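Rikbridge Robotics Club > Sim challenge > Texture randomising, is it worth the bother?

lidau_lass
Posted May 20, 2019
So we finally got the Brurkon sim talking to our arm code last night and I am still buzzing! Wakana Hirano stayed on to help with the wrist camera (thank you!!) and by the end we had 43 test runs saved. Next job is swapping the floors and walls every run so the grasp code stops caring what colour things are. Anyone done this already?

oosty15
Brilliant news. I'd hold off on the textures though. Get it grasping on a plain grey floor first, otherwise you won't know if a miss is your maths or your wallpaper.

lidau_lass
Fair, but we did plain grey for all of last term and it fell over the minute we put a tea towel under the block.

mr_pruitt
With oosty on this one. The Oosthuizen team went random from the start and spent until September chasing a bug that was only a flipped axis.

tinbadger
Disagree with both of you – mix them. We do up to 10 plain runs, then the mad ones. Cracked brown next to orange brick is my current favourite, with the gripper open and a small dark brown lump between the fingers:

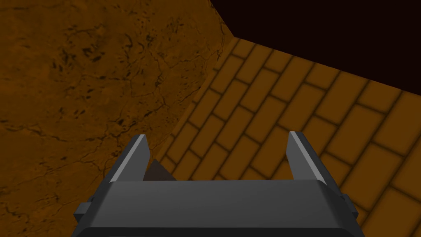
kestrel_k
Do we have to use the same random seed for every run?
Use a new seed each run and write it in the log, so anyone can replay a run that went wrong.

oosty15
OK, the mix sounds sensible. Dark thing against brown is a proper test, I'll give you that. Still think the lighting should stay fixed for now.

lidau_lass
Love it, nicking the brick! Lighting stays put until the grasps settle down, then all bets are off. tinbadger, can you put your texture folder on the shared drive?

tinbadger
Uploading now, it's the one called floors_new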